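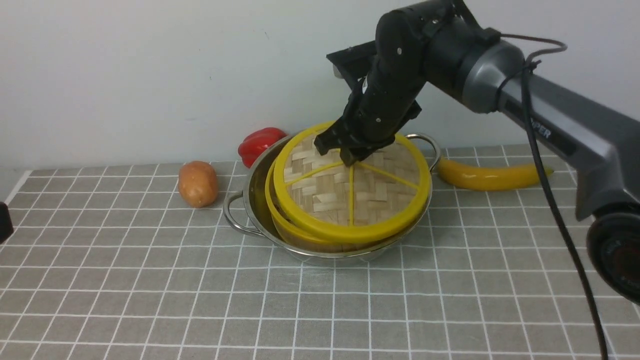

Poltivberg Dumpling Classes: Your Questions

Last updated 8/17/20

Do I need to know how to cook before I sign up?

Not at all! We've had people come through who had never done much more than boil an egg, and they went home with a bag of dumplings just like everyone else. If you can follow along and don't mind flour on your sleeves (there will be flour on your sleeves), you'll do fine. People who already cook a lot are welcome too, and usually end up helping whoever is standing next to them, which we love to see.

What will we make?

It depends on the season and a little bit on what looked good at the market. The Volar class is all steamed things, mostly pork and cabbage dumplings and plain buns. The Güneş class is manti, the tiny Turkish ones, with garlic yogurt and a spoonful of red pepper butter over the top. Fellach is our newest, and it's the one for filled pasta from the Alps, with potato, curd cheese and mint. Crimping the edges takes some patience, so wear comfortable shoes and plan on sitting down for part of it.

Who teaches?

Stojan Dervishi teaches all three. He grew up in a family where Sunday meant everybody at the table pinching dough until their thumbs hurt, and he still talks the whole time he works, so please do interrupt him if you have a question. He won't mind one bit.

How long is a class, and how many people are in it?

Each class runs a little over 2 hours, counting the time we spend eating. We keep it to 10 people so that everybody gets a spot at the counter. If you're a bigger group, write to us and we'll see whether we can put together a second evening for you.

Can I come if I'm vegetarian?

Yes, and please tell us when you book so we can have your filling ready. Mushroom and tofu works beautifully in the steamed dumplings, and lentils are lovely in the manti. The Fellach class is vegetarian to begin with. We can't do gluten-free dough yet, I'm sorry to say. We've tried several flours and haven't found one that holds a fold well enough.

Do I need to buy a steamer for home?

No, but if you fall for steamed dumplings you'll probably want one sooner or later. A bamboo steamer is inexpensive and will last for years if you let it dry all the way before you put it in the cupboard. Don't use soap on it, just hot water and a brush. Try to match it to a pot you already have, so that it sits level and the steam goes up through it and doesn't leak out the sides.

Why do my dumplings stick to the steamer?

This is the one we get more than any other! Line the basket with cabbage leaves or parchment with some holes poked in it, and leave a finger's width between the dumplings. They puff up more than you'd think. Let them sit for a minute with the heat off before you try to lift them.

Can I freeze what I take home?

You can, as long as they haven't been cooked yet. Lay them out on a floured tray, freeze them until they're hard, and then tip them into a bag. Cook them straight from the freezer and give them a few extra minutes.

What if I have to cancel?

Let us know two days ahead and we'll move you to another date, no charge. Later than that, we've already bought your groceries, but you can always send a friend in your place.

When do new dates go up?

The fall schedule is up now, and the winter one will be posted in October. Güneş tends to fill first, so if that's the one you have your heart set on, send us a note and we'll put you on the list.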